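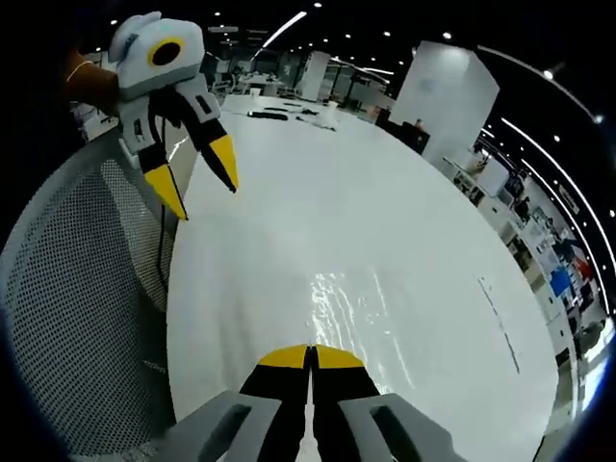

I love shiny things, and I want to tell you why some stuff shines and some stuff doesn't. It all comes down to bumps! When light hits something, it bounces off, a bit like a ball off a wall. If the wall is super smooth, every ball comes back in a nice neat line. A glossy white tabletop with the ceiling lights on does just that, so you get a bright streaky patch on it – and if you walk to the other side of the table, the patch moves with you. Try it!

## So why isn't paper shiny?

Paper feels flat, but under a microscope it's a messy pile of tiny threads. Light hits all those threads and goes flying off every which way (imagine throwing 100 balls at a heap of rocks). Your eye gets a little light from everywhere and no bright patch at all.

## Make your own shine

You need a dull stone and some water.

1. Look at the stone under a lamp.
2. Dip it in the water and look again.

Shinier, right? The water fills in the little dips and makes a smooth skin on top. I did this with 13 pebbles one morning in May and got my socks soaked. Let yours dry and see what happens to the shine.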